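07/08/2025
Mullamholm, desk nook

Cleared the nook and reset it for the Adugna layout. Plush toy and vase of flowers on the left, poppy canvas leaning on the back panel, small potted plant at its lower right corner. Cloth folded flat in the center – leave it there. 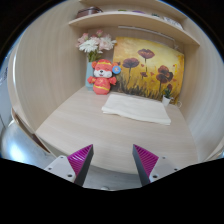 Canvas has no fixing, so check the lean after any bump to the desk. Vase water to be changed every 2 days. Curved shelf above measured at 34 cm deep, same as in February. Trollunik label sheet still to print.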